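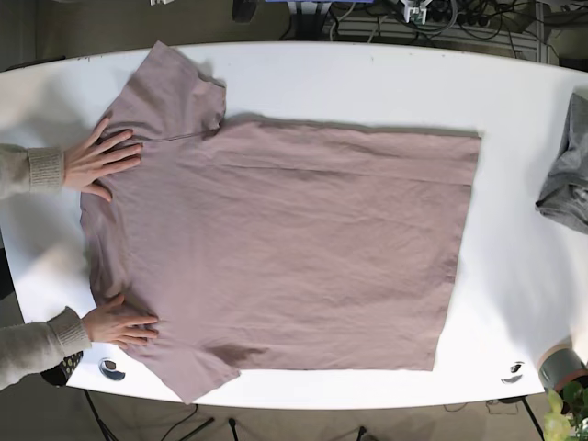
Folding cell: notes after the June service

The folding cell at Sturkstead has been back in use since the middle of the month, after a stoppage for a new gripper pad, a fresh table calibration and a change to the way the reference garments are laid out. The notes are for anyone who runs the cell or picks up its faults on a late shift.

Laying out by hand comes first in every calibration. One short-sleeved T-shirt is spread on the white table and smoothed with flat hands, sleeves out to either side, working from the collar towards the hem. The sides and hem should be straight. Small creases in the body can stay. The garments the cell receives in normal running are creased too, and a reference shirt that has been ironed gives a fabric edge the vision software then fails to find on ordinary work. A sleeve tip may hang over the rim of the table; the edge finder ignores anything beyond the rim. A fold trapped under the body is a different matter. It reads as a second hem, and the arm will try to pick it.

Use a coloured shirt. White on white was tried in the spring and the software lost the outline on most attempts. Pale grey is usable but the threshold has to be lowered by hand, and it must be put back afterwards. Mid-tones such as pink, green or blue need no change to the settings.

Keep the next garment well clear of the reference one. The software treats two pieces of cloth as separate only if there is bare table between them, and the gap must be at least 100 mm. Tape, scissors and the like may stay at the rim during the layout but come off before the arm is enabled.

The calibration itself is run from the Firnau controller. Select the table routine, confirm that hands are clear, and let the arm visit the 4 reference points. It stops over each one and waits for a key press. If the reported height differs between points, check the table feet before touching the offsets — a foot that has crept on the floor accounts for nearly all of these faults. The full routine takes about 77 seconds when nothing has to be repeated.

Two faults came up during the service.

The first was a pick that slipped at the sleeve seam. The Thongdee gripper pads had worn smooth on the inner face, and the closing force had been raised over several weeks to make up for it. Raising the force marks thin cotton. The pads have been replaced and the force is back at its original value. Pads are now to be changed every 700 folds, whatever they look like, and the change entered in the cell log with the counter reading.

The second was an intermittent loss of the camera signal. The cause was a connector under strain where the cable had been pulled tight. Cables now have slack at both ends. Please leave it there when tidying, and do not bundle the camera lead with the motor supply.

The Gulum folding software has not been updated. The newer release changes how sleeves are ordered — far sleeve first, then near — and our stored sequences assume the opposite. An update will follow once the sequences have been rewritten and run on both sizes of shirt. Until then, decline the prompt at start-up.

Spare pads are in the top drawer of the tool cabinet, with the hex key for the gripper screws. Return the key after use.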